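关于我们

首页 > 关于学校 > 学校简介

纳达德制本与装帧学校(Nendard)是一所私立职业学校,教授手工制本、古籍修补、封面烫印和小批量印刷。学校设在布拉斯特霍尔姆(Brastholm)旧城区,校舍原是一家纸张批发行的仓库,共三层,一层是工坊,二层是教室和图书室,三层是办公室和纸样库。

学校目前有在读学员147人,其中全日制学员占多数,其余为晚间班和周末班学员。教学语言为中文和英文,教材由本校教师自行编写,每两年修订一次。

学校的由来

学校最早是一间制本作坊的学徒班。作坊主人桑·维(Sang Vi)接的多是图书馆合订期刊、账册和纪念册的活,人手不够,便在店里开课,边做边教。第一批学员只有六人,上午学折页、锁线,下午做订单。后来报名的人多了,作坊后间坐不下,课程就和订单分开,另租了房子,办了独立的学校。

作坊的老设备大部分留了下来。一层靠窗的那台立式压书机、两台手动切纸刀和一套木制缝书架,现在仍在使用。铸铁压平机换过两次丝杆,第二次是请乌尔波特(Ullport)的一家机修铺加工的,螺距与原件略有出入,新学员上机前需要由教师单独讲解。

桑·维现任校长,仍然教一门课,即全日制第二学期的《圆脊与起脊》。

课程设置

全日制课程为期两年,分四个学期。

第一学期学习纸张知识、折页、配页、锁线订和平脊精装。学员须熟悉纸张丝缕方向的判断,能独立完成一册布面平脊本。

第二学期学习圆脊、起脊、堵头布编织和半皮面装帧。本学期开始接触皮料,削皮刀由学校统一发放,磨刀列入考核。

第三学期分为两个方向。装帧方向学习全皮面、烫金和书口装饰,修补方向学习拆解、清洁、补纸、溜口和函套制作。方向选定后原则上不再调换。

第四学期为毕业制作。装帧方向完成三册,修补方向完成一册修补件并提交完整的修补记录。

晚间班每期十周,分初级和中级,内容以线装、锁线订和布面精装为主。周末班以专题为单位开设,近几期的题目有糨糊与胶的配制、折本与经折装、盒与函套、活字排版入门。

全日制课程每年十月开学,晚间班和周末班的开班日期以教务处通知为准。

师资

学校有专职教师九人,兼职教师若干。专职教师均有制本或修补的从业经历,入校后第一年只担任助教,听满一轮课后再独立授课。教师每周留出一个下午在工坊答疑,学员可以带自己的活来问,不限于课内作业。

烫印课和设计课的部分内容由法赫米印务(Fahmy)派师傅讲授。法赫米印务同时为本校提供黄铜烫印版的制作,学员按成本价付费。

工坊与图书室

一层工坊分为三个区域:纸工区、皮工区和压印区。纸工区有40个固定工位,每个工位配骨刀、锥子、直尺、针和镇铁一套,结课时清点归还。皮工区通风要求较高,开放时间比纸工区短一小时。压印区使用加热设备,须有教师在场。

图书室收藏制本、造纸、印刷方面的图书481种,另有本校历年毕业作品的一部分。图书可以外借两周,毕业作品只在室内翻阅,翻阅前请洗手并擦干。图书室不提供手套,翻阅一般纸质书籍时,戴手套容易降低手感,造成撕裂。

纸样库按产地和克重编排,共有纸样121种,每种留有整张一份、裁样若干。需要裁样的学员在登记本上写明用途即可领取。

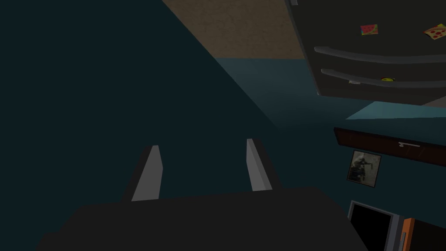

计算机渲染图:深色夹爪与两根浅灰色夹指

招生与费用

全日制课程面向年满十八周岁者,不要求有制本基础。申请人需提交报名表、个人陈述一份和手工作品一件。作品种类不限,木工、缝纫、陶艺、模型均可,主要看完成的细致程度。通过初审的申请人到校参加半天的实操测试,内容为裁纸、折页和一段简单的缝缀,材料由学校提供。

学费按学期缴纳,含基本材料费。皮料、金箔和特种纸由学员自行购买,也可以在教务处代购。开学两周内退学的,退还未上课部分的学费,材料费不退。

晚间班和周末班按报名先后录取,每班满额为止。

对外服务

学校接受图书馆、档案机构和个人委托的修补与装帧工作,由教师承担,第四学期的学员在教师指导下参与部分工序。委托件需先送校查看,学校出具书面方案和报价,委托人签字后开工。霉变严重的书籍须单独封装送来,并提前说明。

学校不做古籍估价,也不代为买卖书籍。

毕业去向

毕业学员多进入制本作坊、图书馆修复部门和印刷企业,也有人自己开店。学校每年向毕业生寄发一份通讯,登载工具转让、用工消息和课程安排。毕业三年以内的学员可以在工坊空闲时段使用设备,按半天收费。

参观与联系

学校在开课期间接待参观,请提前一周与办公室联系。参观者可以进入图书室和纸工区,皮工区和压印区视当天课程而定。十二岁以下儿童须有成人陪同。校内没有停车位,自行车可停放在后院。

办公室在三层,上楼后左手第一间。

本页内容更新于2024年1月15日

上一页:校长的话 下一页:教师名录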